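Talk notes: "Why Your Meeting Should Have Been Shorter"
Darmawan Ngui, Monday, after lunch (they will be sleepy)

Open slow. Ask who has a meeting right after this one. Wait for the groans. Don't say "me too," I said it in May and it got nothing.

Slide 2. Leave it up while people find seats.

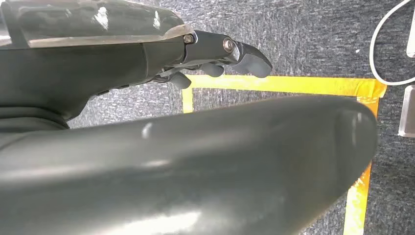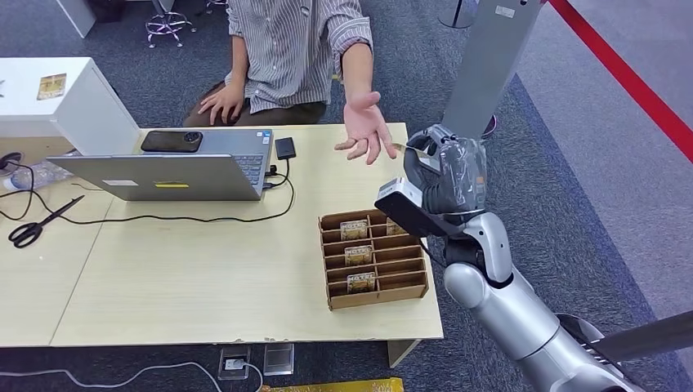 Slide 2: a hand in each. Raise yours if you'd like to be somewhere else.

Slide 3. The Drimora story. Weekly status meeting, 70 people invited, 4 of them talking. I was one of the 4, so go easy on the sarcasm. Pause after "and then we scheduled a follow-up."

Slide 4. Cost. I added up one year of that meeting and got almost 700 hours of other people's afternoons. Let the number sit. Someone will ask if I counted prep time. No – and nobody in that meeting prepared.

Slide 5. What we tried at Tomora. Agenda in the invite or the invite gets declined. Two weeks of bruised feelings, then the agendas showed up. Some of them said "discuss agenda." Read that one out loud, it always lands.

Slide 6. The standing meeting (standing as in chairs removed). Acheampong office lasted nine days. People leaned on things. Skip if running late.

Slide 7. Ending early. Say the words "we're done" and then be done. Do not ask if there's anything else. There is always something else, and it is always parking.

Slide 8. Hudalo template. Link is on the handout, 300 copies at the back. Please take one, I carried them up the stairs.

Questions. If there are none, let them go. Do not fill the time. I mean it, Darmawan.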